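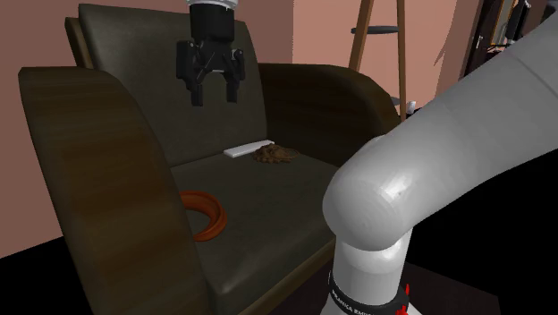

How Leather Is Made

Leather is animal skin that has been treated so that it does not rot. Most of it comes from cattle raised for meat or milk. Chairs, shoes, belts, saddles and baseball gloves can all be made from it.

What skin is made of

Skin has layers. The thin outer layer carries the hair. Under it is a thicker layer called the dermis. The dermis is the part that becomes leather. It is built from tiny fibers of a protein called collagen. The fibers run in every direction and are tangled together like the threads in felt. This is why leather can bend many times before it tears.

Fresh skin holds a lot of water. Bacteria grow in it quickly and break the collagen down. If the skin is simply left to dry, it turns hard and stiff. It is then called rawhide. Rawhide is used for drum heads and dog chews, but it softens and begins to rot if it gets wet and stays wet.

Cleaning the hide

The skin of a large animal is called a hide. At the Bedine tannery in Clisside, hides arrive packed in salt. Salt pulls water out and slows the bacteria. Workers wash off the salt and soak the hides until they are soft again. Next the hides go into water mixed with lime, a white powder made from limestone. Lime loosens the hair and makes the fibers swell. A machine with a spiral blade then scrapes away the fat and flesh on the inner side.

Tanning

Tanning is the step that changes skin into leather. A tanning chemical, or tannin, moves into the hide and fastens the collagen fibers to each other. Bacteria can no longer feed on them easily.

There are two common methods.

Vegetable tanning uses tannins from tree bark, leaves and wood. The hides hang in pits of brown liquid, first weak and then stronger. It takes weeks or months. The leather is firm and tan or brown in color. Belts and saddles are often made this way.

Chrome tanning uses salts of a metal called chromium. The hides turn in a large drum, and the work can be finished in a day or two. The wet leather comes out pale blue, so tanners call it "wet blue." It is softer than most vegetable-tanned leather. The drum at Clisside holds up to 280 hides.

The water left over from tanning must be cleaned before it goes into a river.

Finishing

Tanned leather is shaved to an even thickness, dyed, and treated with oils. The oils coat the fibers so they slide past each other. Without them the leather would dry stiff. Some leather is also given a clear coating that makes it shiny and helps keep spills out.

Words to know

Collagen: the protein that gives skin its strength.
Dermis: the thick inner layer of skin.
Grain: the pattern on the outer side of leather, left by the hair pores.
Suede: leather with a fuzzy surface, usually made from the inner side of the hide.

Text by Puspita Siregar. Checked by Leif Riis.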